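Section 6. Importing a Class Roster into Drudura

Read this section before you click anything. The import tool is quick, and it has very little interest in whether your file is right. It will report "Import complete" for a file full of blank rows.

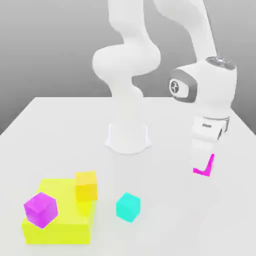
You need an instructor or site manager role to import a roster. Teaching assistants see the Import button as well, but it does nothing for them except show a spinner. Drurnent has had that on its fix list since version 2 and I would not wait for it.

Before you start

Get a fresh export from your student records system. A file saved last term will have the wrong section codes, and Drudura matches on section code first and student number second. It does not look at names at all, whatever the tooltip says.

Save the file as CSV with UTF-8 encoding. The tool claims to accept spreadsheet files too. It does accept them, then drops every accent and umlaut on the way in. Jingyi Lü and everyone else with a mark over a letter will thank you for using CSV.

6.1 Import the file

1. Open the course and choose People, then Roster, then Import.

2. Select your CSV file. The limit is given on screen as 5 MB. Even a large roster comes nowhere near that, so if you see a size warning you have probably picked the wrong file.

3. Under Match By, leave Section Code selected. The "Smart Match" setting guesses. I tested it on a roster of 546 students and it put 14 of them in the wrong section, with no warning in the log.

4. Click Preview. Check the first row and the last row against your file. The preview shows only the top and bottom of the list, so a problem in the middle won't appear here.

5. Set Existing Students to Keep. The default is Replace.

CAUTION: Replace removes any student who is not in the file, along with that student's submitted work and grades. Grades can be restored from the Archive tab. Submitted work can't, although the help pop-up suggests otherwise.

6. Click Import and leave the browser tab open until the green bar is gone. The bar reaches 100 percent well before the import is finished.

7. Go back to Roster and compare the total at the bottom with the number of rows in your file, minus the header row.

6.2 If the totals do not match

Open the import log (People, Roster, History) and filter by Skipped. Most skipped rows have one of these causes:

A space before or after the student number. Drudura treats "3,907" and "3907" as different values too, so turn off number formatting in that column before you export.

A section code that has not been created in the course yet. The tool will not create it for you.

A student with a locked account. The row is logged as "Success" and the student still does not appear. Ask Shona Lindsay at the help desk to unlock the account, then import that one row again.

Note: Do not run the whole file a second time to pick up a few missing students. With Keep selected this ought to be harmless. In the January update it sent every student a second welcome message, and I haven't seen anything that says it was fixed.

6.3 Syncing with Gorneck

If your campus uses Gorneck for attendance, there is a Sync Automatically box on the same page. It is meant to run overnight. In practice it runs when it runs, and a student who drops the course can stay on the attendance list for days.

1. Leave Sync Automatically off for the first two weeks of term, while people are still adding and dropping.

2. Use Sync Now after each roster change.

3. Open Gorneck in a separate tab and look at the list yourself. The "Last synced" time in Drudura shows when the request was sent – it does not tell you that Gorneck did anything with it.

Courses with more than one instructor should agree on who does the sync. If two people press Sync Now together, the second request cancels the first and neither gets an error.

6.4 Undoing an import

There is an Undo link in History for 24 hours after an import. It takes out the students who were added. It does not put back the ones who were removed, so keep a copy of the old roster (Roster, Export, All Columns) somewhere outside Drudura before step 1. Group assignments are not part of that export and have to be saved from the Groups page, see Section 7.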